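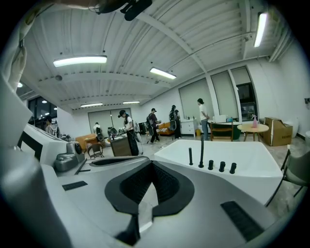
Telwood dye shed, notebook, 4 July 2021

THE VAT IS ALIVE AGAIN. Writing that first so I don't bury it under everything else.

When I left on Friday it was a sad flat blue-gray with no skin on it and a smell like an old vase. This morning I lifted the lid and there was the coppery film, a proper one, with a little island of bubbles in the middle (the flower! a small flower, but a flower) and when I pushed the film aside with the stick the liquid underneath was yellow-green like weak pea soup. I dipped a strip of the old sheet, pulled it out, and it went from green to blue while I stood there. I've watched that happen more times than I could ever count and I still said "oh" out loud in an empty shed.

What I think was wrong

Two things at once, which is why it took so long to find. The heating mat had slipped down on one side so half the vat was cool, and I had been feeding it lime every time the reading looked low without waiting for the last dose to show. So it got too alkaline and too cold together and the bacteria just sat there and sulked. Jolien Hendriks said in April that I was feeding it too fast. She was right, and it's in her handwriting a few pages back, so I can't pretend otherwise.

What I did, in order, so the next person can copy it:

- Pulled the mat up and strapped it flat with the wide webbing. The narrow strap cuts into the insulation, please don't go back to it.
- Brought the vat up to 90 F and held it there overnight before adding anything at all.
- Boiled a cup of wheat bran in plain water, let it go cold, strained it through muslin and stirred in the liquid only. I kept the bran for the compost.
- Stirred along the wall of the vat, slowly, reaching right down to the sludge, then let it settle with the lid on.
- No lime. None. I hid the tub from myself behind the soda ash.

By the next evening the surface had a shine on it. I still didn't add lime. This morning the reading had drifted down on its own into the range we like, and there was the film.

Test strips

I cut strips from the sheet, some linen from the scrap bag and a few lengths of the Pradmont wool, all soaked well and squeezed out. They're pinned on the line by the window with paper tags. Notes while I still remember:

Old cotton sheet, one dip: pale and very clear, a washed sort of sky color. A bit streaky near the top where I held it.

Old cotton sheet, six dips with a good airing between each: gorgeous. Deep, slightly warm, no bronze on the surface at all, so it's taking properly and not just sitting on the outside. I rinsed it until the water ran clean and hardly lost anything.

Linen, two dips: greener than I expected when it came out, and slower to turn. I left it out for a good long while before I trusted it. It ended up a soft gray-blue that I love and couldn't get on purpose if I tried.

Pradmont wool: it drinks the stuff. One dip on wool looks like three on cotton. I kept it in for a short time only, since this vat is on the strong side for wool, and gave it a vinegar rinse straight after. Handle is still soft, no harshness. I'd want to check it again after a real wash before promising anything to the knitters.

Pigment

This is all still the first tub from Nilsuwan. I was nervous about it as the grind is coarser than what we had before, but once I gave it a longer time in the jar with warm water and the marbles it went to a smooth paste with no grit. Swirl the jar, don't shake it. Shaking makes a froth that carries dry powder up the sides and then you're scraping it off the lid with a brush (ask me how blue my eyebrows were).

I weighed out 42 grams for the next top-up and it's in the labeled jar on the second shelf, already wetted. Leave it there until the vat has had a full day's rest. I'd say Tuesday at the earliest, going by the film and not by the calendar.

Resist ideas

Too excited to stop, so I also tried the rice paste again on the leftover cotton. The thick mix cracked as it dried, and the blue got into the cracks and left these fine lines all over, like the glaze on an old plate. It's technically a failure and I want a whole tablecloth of it. The thinner mix with more bran in it held its edge much better: crisp corners, no bleeding, came off in cool water with the side of a spoon. For the class pieces we should use the thin one. I'd like to try a bit more salt in it on a dry day, as I think the cracking has as much to do with the wind through that door as with the recipe.

Also folded one strip around a length of cord and tied it tight. Still tied. I'm saving it to open with company.

For the Rirnent order

They asked for the middle blue on the napkin cloth. Going by today that's three dips, maybe four if the vat tires. I won't start until I can do the whole batch in one go, as the color slides a little from day to day and a mixed stack looks like a mistake. Scour the cloth first, properly, with soda ash at a simmer. The last lot came with some finish on it that beaded water like a raincoat and I only noticed halfway through dipping.

Loose ends

The long wooden stick is splitting at the bottom and dropping fibers in. Needs a new one, or sanding and oiling.

Gloves: only the large ones left. Jolien, you'll swim in them.

Thermometer reads low compared to the kitchen one. I've been going by the kitchen one.

Lid stays ON between dips unless you are standing over it. Skim the flower to one side before dipping and put it back after, gently.

Going to look at the strips once more before I lock up. The linen keeps changing as the light goes and I want to see it in the evening.

Telwood Dye Shed | Contact us | © 2021 Telwood | Back to top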